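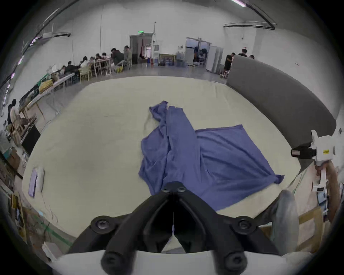
How I Fold T-Shirts So They Stand Up in the Drawer

I used to stack my T-shirts in a pile and then wreck the pile every morning digging for the one at the bottom. When we moved to Dolville the new dresser had shallow drawers, and stacks just didn't fit anymore. So I switched to filing them upright, and I'm never going back!

You need a flat surface bigger than the shirt. A bed works if the mattress is firm (mine isn't, so I use the floor). Give yourself 5 minutes for a normal load once you've got the hang of it.

Step 1. Shake it out
Grab the shirt by the shoulders and give it 2 good snaps. Do this while it's fresh from the dryer and you can skip the iron on most cotton tees.

Step 2. Lay it face down
Smooth from the collar toward the hem with flat hands. Pull the side seams gently until they're straight. If the hem has curled up, pinch it flat now, it only gets worse later.

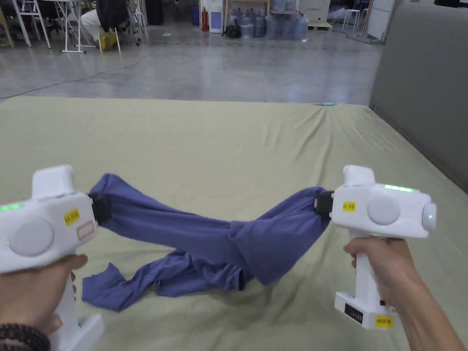
Heavier cotton behaves a lot better than the thin stretchy stuff, by the way. With thin shirts I smooth everything a second time before I start folding, and I go slower around the sleeves.

Step 3. Fold in the sides
Bring one side in to the middle of the back, then flip the sleeve back out so it lines up with the edge. Same on the other side. You want a long strip, the same width top and bottom.

Step 4. Fold up from the hem
Bring the hem up to just below the collar. Now fold that in thirds and stand it on its edge. If it flops over, your strip was too wide (go back to step 3, sorry).

Filling the drawer
Line them up front to back like folders, with the smooth fold facing up. I counted 47 in mine last March, and yes, I then gave a bunch away. Leave a little slack so you can slide one out without dragging its neighbors along. A shoebox lid makes a fine divider if the row starts leaning.

Long sleeves go the same way, just fold each sleeve down along the strip before you do step 4.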